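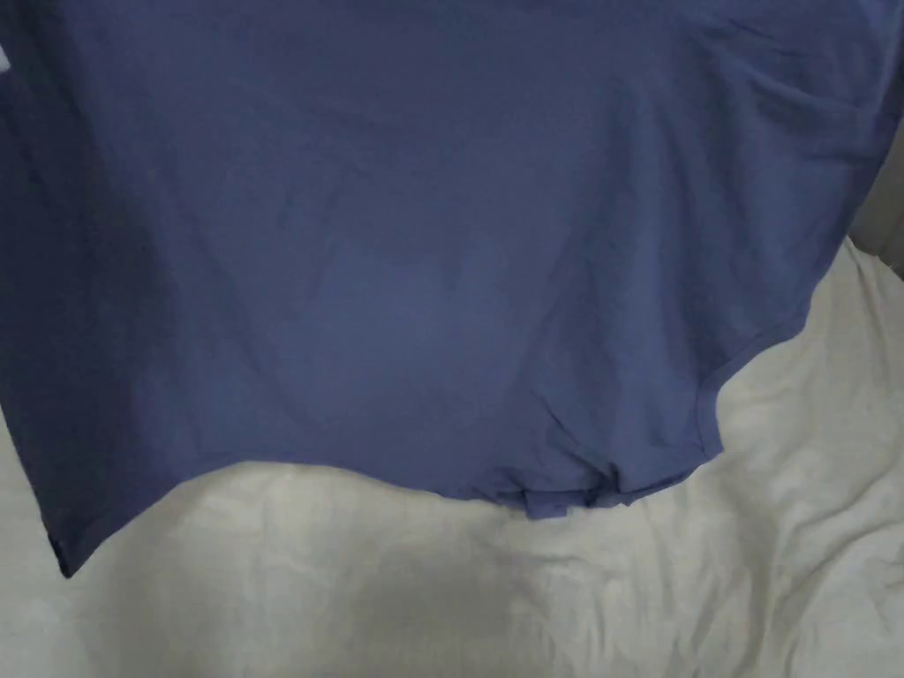
Handheld grippers for T-shirt folding: jaws keep missing the hem

Posted by Florante Cabanatuan, July 3, 2018

I'm building a pair of handheld grippers at home so I can record myself folding laundry and later play the motions back on a small two-arm robot. One gripper in each hand, black jaws, white printed body, handle underneath. I wear a camera on my head and each gripper logs its jaw opening.

The trouble is the hem. On towels I get a clean pinch almost every time. With a plain T-shirt lying on a mattress the lower jaw either rides over the top of the cloth or pushes it ahead and makes a little pile. When I do catch it, I often get the front and back layers together plus a bit of the sheet. Out of 40 tries on Sunday I had 9 I would keep.

The jaws close fully in the air. I tried slowing down and I tried coming in from the side. Neither made much difference. Is this a jaw shape problem or am I working on the wrong surface? I don't want to reprint everything if a piece of plywood would fix it.
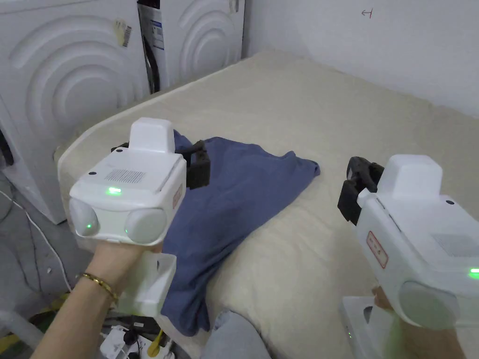 Other details in case they matter. The shirt is thin cotton and I start from a loose heap, never laid out flat. Fingertips are hard plastic with no rubber on them. Logging runs off a laptop and the session folder has 1,430 clips in it now, mostly towels.

Tagle

Mostly the surface, partly the tips. A mattress gives when you press, so the lower jaw sinks and the cloth sinks with it, and there is no gap to get under. On a hard table the tip slides along and the hem climbs onto it. Put a board down and repeat the same test before you print anything.

Then change the tips. Glue thin silicone sheet on the inside faces only. If it wraps around the outside it will drag on the sheet. File the front of the lower jaw to a wedge. Mine was 10 mm thick at the tip when I started and it was hopeless on shirts.

For separating layers, pinch the top layer a little way in from the hem, lift, let the back layer fall, then take the edge with the other hand. It is slower but it works on most cotton.

wakholm_shed

just use clothespins lol. seriously though stick some rubber band on the jaws and see

Iddale

Agree with Tagle on the tips, but I would keep some mattress clips. If the robot is ever going to fold on a bed, you need recordings on a bed. Do the board first to get the jaws right, then go back.

Also check your time sync before you record any more. I had one gripper running behind the other all through January and had to throw out every two-handed grasp. Snap both jaws shut together in view of the head camera at the start of each clip and compare the logs.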